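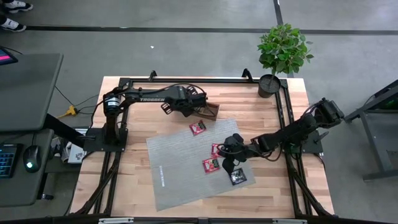

Sorting the packet drawer

Everyone has one. Ours held seeds, tea, yeast, soup mix and a sachet of something from Lutdale that had lost its name, all lying flat on top of each other like unpaid bills. I gave it an afternoon in March and have been insufferable ever since.

Lay a mat down first. Flat packets are miserable to pick up off a bare bench, as anyone who has chased one to the edge with a fingernail will know. A bit of felt or an old placemat has enough give to get a finger under the corner.

Spread the packets out so that none overlap. Theresia Gisler, my neighbour, sorts hers in a stack, and she is welcome to her three tins of identical paprika.

Use a small open box with no lid. Lids are where good intentions go to die. A wooden one looks nice on the shelf, but a cut-down cereal box does the same job and you won't mind when the yeast leaks.

Stand packets on edge, fronts facing you, tallest at the back. If they slump, a folded piece of cardboard behind the last one will hold them up. I tried a bulldog clip and it only made the whole row lean the other way.

Sort by use, then by date. Sorting by colour is very handsome until you want the cumin – half the spice aisle is red.

Opened packets get a peg and go to the front. Fold the top over twice before pegging. Once is decoration.

Keep the box to 18 cm long. Mine was longer, and it filled up with takeaway soy sauce.

Anything you can't identify by smell goes in the bin. The Lutdale sachet is still here, at the back, pending further enquiries.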